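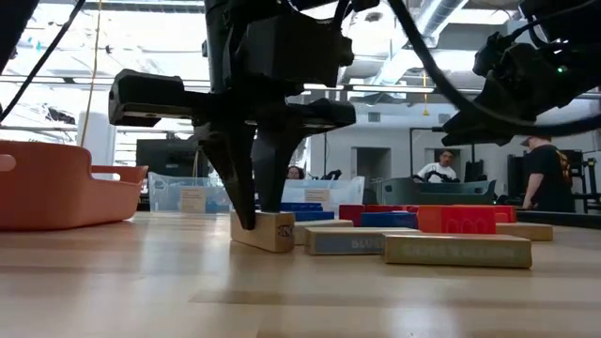
A small wooden block on the tabletop.

How to lodge a petition with Cheetham council

Use the standard form, which is on the council site or at the Stamgate office.

1. Write your request at the top of every page – one or two sentences will do.
2. Collect at least 34 signatures. Each person adds a printed name and street address.
3. Hand in the original with a cover letter naming a contact person.

The office closes at 4 pm. Keep a copy of all pages.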